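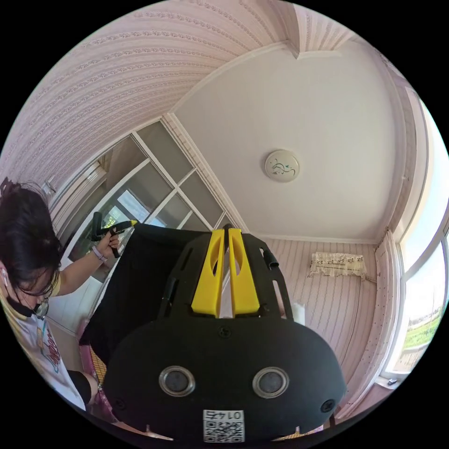

10 Jul 2021
By Hedvig Grønli

The new handling rules for the hand-held grippers are out, and I'm delighted with them! They run to 13 pages, down from 89, and I read the whole lot on the train between Lunde and Brindholm with time left for a coffee.

Most of you will remember the old guide. It was written for the bench rigs at Wangate and then stretched, chapter by chapter, to cover people recording at home or in a borrowed flat. Half of it dealt with cabinets and floor markings that home operators have never had. The new one starts from a person with a gripper in each hand and a room full of their own things, and it is so much better for it.

The part I like best is section two, on labels. Every gripper carries a printed code with a four-digit number, like the 0145 on the back of the housing in the photo, and that number now goes into the session log before the first recording. Left and right are logged separately. If you swap a unit halfway through the day, you close the log and open another. In January we had 175 recordings that could not be matched to a calibration sheet, all from sessions where only one of the pair had been written down, and it took two of us the best part of a week to sort them out. Please check that the label is clean and lies flat. It doesn't matter which way up it has been stuck on, the reader copes either way.

Section three covers the fingers and the bracket. Look over both yellow fingers before you begin, squeeze the trigger fully a few times and listen for clicking. A screw that turns under your thumbnail is a fault and should be reported as one (no tape, please, however neat). Spare fingers come from Wangate in pairs and should be fitted in pairs.

Then there is the room. Operators had been asking for years whether they had to move the furniture, and the answer is now a clear no. Wallpaper, curtains, ceiling lights and lace can all stay exactly as they are. Ordinary rooms are what the Ciltedard project wants! What does need attention is anything personal: post with an address on it, family photographs, screens left on. Put those away or cover them with a plain cloth. Daylight from a big window is fine too, but don't change the curtains in the middle of a task.

People get a section to themselves at last. Anyone who may be recorded signs the consent form first, and that includes the operator, whose face can easily come into view when they lean over the work. Masks stay on where the site asks for them and should cover the nose as well as the mouth. One earbud is allowed for prompts from the session lead, at a volume that lets you hear somebody speaking beside you. Hair that falls forward past the glasses should be tied back, and I will be taking a hair tie to my own sessions from now on. Wristbands and watches may stay on if they sit clear of the trigger.

Breaks are fixed at last. After 200 trigger pulls you put both grippers down and rest your hands, even if the task is nearly finished. I tried it for a full day in Lunde and my wrists felt wonderful on the way home.

The rules apply to all sites from Monday. Printed copies are on the shelf by the Brindholm stores, and comments on section five (cleaning and storage, still a bit thin) can come straight to me.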